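3.2 End effector selection and purchase planning

The budget for the Stusasard handling cell was fixed before any gripper had been chosen, and the end effector was the only large item left open. Two candidate purchases were compared. The first was a parallel-jaw unit with soft pads, quoted by Plaltska as a complete kit. The second was a three-finger gripper from Kombo, sold without pads, controller cable or wrist camera mount, all of which had to be ordered as separate lines. The quoted price of the second unit was lower, but the quotes could not be compared until the missing lines were filled in. This took longer than the technical evaluation did.

We divided costs into those paid once and those that return with use. One-time costs covered the gripper, the adapter plate, the cable conduit along the arm and the mounting of the camera at the wrist. Recurring costs covered fingers, fasteners and fruit. Fruit is often left out of equipment plans for this type of work. In our case it could not be, as the test protocol calls for fresh produce in every session and allows no item to be used again once a mark has been found on the skin. The plan set aside 300 items per quarter, with peaches as the reference item. A peach is close to the upper limit of what the fingers were expected to enclose, and its skin shows pressure damage sooner than that of most fruit we considered.

Figure 2 shows the three-finger unit on a peach at the workstation. The grasp is an enclosing one, with one finger over the top of the fruit and two lower fingers to either side.

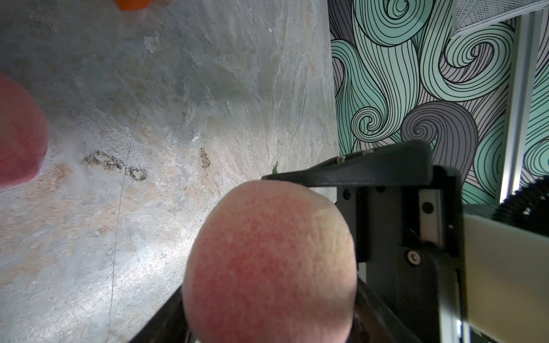
Figure 2. Wrist camera view of a peach held in the three-finger gripper. A second peach rests on the tabletop at left.

Two points from the wrist view affected the order. First, the upper finger takes up a good part of the area the camera has to cover. A wider lens was priced and rejected in favor of a second, fixed camera, which was already present in the Nurkelura inventory and so added only a bracket to the budget. Second, screw heads are exposed on the finger and on the housing. These are easy to reach with a hand tool, and finger replacement was therefore budgeted as in-house labor. The parallel-jaw unit has to be returned to the supplier for the same job, and the plan would have needed a spare unit on the shelf to cover the gap.

Surface lighting was treated as a separate line. The stone-look tabletop returns a bright band of reflected light that reaches toward the held fruit, and the mottled pattern was kept on purpose as a harder background for segmentation. A diffuser was entered in the plan as optional — it has not been ordered so far.

The purchase plan was reviewed by Dineo Radebe and closed on Jul 31, 2018, with 31 lines in total. The fixed part was charged to the current year. The recurring part was placed under consumables and will be reviewed in January, when a full quarter of finger wear data should be available. Until then the replacement interval used in the plan is the one given in the supplier quote, and we have no measurements of our own to support it. Section 3.3 gives the line items and the assumptions behind the labor rate.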